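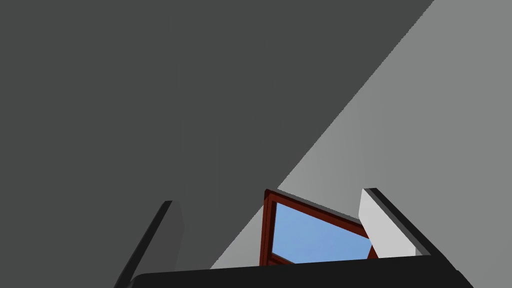 26 May 2019
By Mared Gape

I bought my first jar of sourdough starter from a woman in Zimholm who kept it in her coat pocket on the train so it wouldn't catch a chill. I thought she was nuts. Three winters later I was driving home from Gronow with a jar of rye starter buckled into the passenger seat, so I guess it gets all of us in the end.

What pulled me in was the village bake. Zimholm still fires its old communal oven once a month, and anyone who turns up with dough can have a spot on the bricks. You bring your loaves in whatever you've got (tea towels, mixing bowls, a hat once) and you scratch your mark on top so you can find them again. Mine is a wobbly M. My neighbor's is a fish, and I'm still jealous of it!

The oven went up 155 years ago and holds 51 loaves if everybody is polite about elbow room. They light it the night before, and by morning the people who know what they're doing throw a pinch of flour on the floor and watch how fast it browns. I've been shown how to read it so many times now and I still just nod along.

My first loaf there was a brick. I'd followed a recipe from a cookbook that told me to let the dough rise for two hours, and my kitchen in February is about as warm as a mailbox. Nothing had moved! I baked it anyway, and a man named Idov cut it up, toasted it, rubbed it with garlic and handed it around like it was a treat. It sort of was. I ate four slices standing in the snow.

Since then I've gotten better, mostly by slowing down. I use 400 grams of white flour and 160 grams of whole wheat, mix it after supper and leave it on the counter overnight, or on top of the fridge when it's cold. In the morning I poke it. If the dent comes back slowly I shape it, and if it springs right up I go and have another coffee and come back later.

The flour matters more than I wanted it to. I used to grab the cheapest bag in the store, but the mill at Edix sells a stoneground wheat that smells like a hayloft, and now I'm the kind of person who drives over the hill for flour. My sister thinks this is hilarious. She also asks for a loaf every time she visits.

The next firing is in June, and I've promised to bring something with walnuts in it. I still need to buy the walnuts.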